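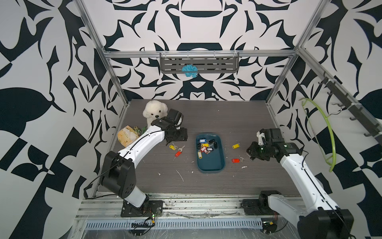
Why did Braltby get rid of its streetcars?

Mostly because the tracks wore out and the company that owned them didn't want to pay for new ones. Buses were cheaper to start up, and by the time people missed the streetcars the rails were under asphalt.

The Braltby Streetcar Line: A Local History Project

How I picked this

I ride the Dronda Avenue bus to school every day and there's a spot near the old Heffernan department store where the pavement dips and you get this long stripe of metal showing through. I'd been looking at it out the bus window for years without wondering what it was. Then last fall a road crew peeled up a whole section and there were rails under there, real ones, with brick in between! I got off a stop early to look and was late to first period. So when we had to turn in topics in November I already had mine, and I'm pretty sure I was the only person who did.

The assignment was to find something local that had changed and explain why. My first draft of a plan was to cover all the transit in the county, trains and everything, which my teacher crossed out with one line. She was right. Even the streetcar by itself was a lot.

Where I looked

The public library has the old newspaper on microfilm, and I had never used microfilm before. It makes you a little seasick if you crank it too fast. There's no index for most of the years I needed, so I just went page by page, and after a while I figured out that transit stories nearly always ran on page 3 or next to the grocery ads. I also used the minutes from city meetings, which are typed and very dry and full of people arguing over snow.

The best source was the Heffernan scrapbook. The store kept clippings and photos and letters for decades and the family gave it to the library when the store closed. It's 400 pages and it weighs a ton (they make you use the foam wedges). Most of it is hat sales, but whoever put it together cared a lot about the streetcar, and you can see why, because it stopped right at the front door.

I also interviewed Kathleen Keane, who grew up on the hill end of the line and rode it with her grandmother. I had questions written out and we got through maybe half of them, but the stuff she told me that I hadn't asked about was better anyway.

What the line was like

It started as a single track from the depot up Dronda Avenue to the hill. Cars going opposite ways had to wait for each other at a passing siding in front of the Galari bakery, and this is the part everybody seems to have loved. People would hop off, buy rolls, and hop back on. Mrs. Keane says the motorman on her run would ring the bell twice if he could see somebody still in line and once if he was leaving without you. I found a letter to the editor complaining about crumbs on the seats, so the two sources back each other up pretty nicely.

The fare stayed the same for a really long stretch. I thought that was a good thing when I first read it. Later I understood that the city had to approve every increase, and the council kept saying no since riders were also voters. Meanwhile everything the company bought got more expensive. If you want one reason for what happened, I think a lot of it is sitting right there in those boring minutes.

What went wrong

The rails had been laid cheaply to begin with. The brick around them let water in, and every winter the frost pushed things up a bit more. The company was supposed to keep up the street on both sides of its tracks, which meant it was paying to fix pavement that cars were driving on for free. There are pages and pages of the city telling the company to fix a hole and the company saying it already had.

Then more people bought cars, and the cars got stuck behind the streetcar at the siding, and drivers started writing letters too. You can watch the mood change in the paper. Early on the streetcar is "our" streetcar. Near the end it's "the obstruction on Dronda Avenue," which made me kind of sad for it.

The company asked for permission to switch to buses and the vote went through in one evening. I expected a big fight and there just wasn't one. Two people spoke against it. One was the owner of the bakery.

The last day

On the final day they let everybody ride free, and 2,772 people did. That's from the conductor's tally, which the newspaper printed the next morning. I checked it against the scrapbook clipping and it's the same number. On a normal weekday that year the line wasn't anywhere near that busy, so a whole lot of people showed up to say goodbye to something they'd quit using. Mrs. Keane was there. She got a transfer slip and kept it in her mother's recipe box, and she let me hold it. It's pink and very thin.

The bakery closed a couple of years afterward. I can't prove the two things are connected. The owner told the paper it was his knees.

The conspiracy theory

I have to put this in because at least five people brought it up when I said what my project was on. There's a story that a car company secretly bought the line to kill it. I looked for this in the minutes, the paper and the scrapbook and found nothing like it for Braltby. The same local owners ran it the entire time. Maybe there's a paper somewhere that I didn't get to, but I don't think we need a villain here. The tracks were bad and the fare was frozen.

Problems I had

The newspaper is missing almost a whole summer, and it's a summer I needed. Also I copied down the wrong reel number for a bunch of my notes and had to go back on a Saturday and redo them. My map went through several versions because the street numbers on Dronda Avenue were changed after the line closed, and I had the siding a full block too far uphill until Mrs. Keane looked at it and laughed.

If I kept going I'd want to find the cars themselves. One of them was supposedly sold to a farmer as a chicken house. I called a few places out that way and left messages, and so far one person has called back, and she had the wrong kind of car (it was a caboose) but she said I could come see it anyway.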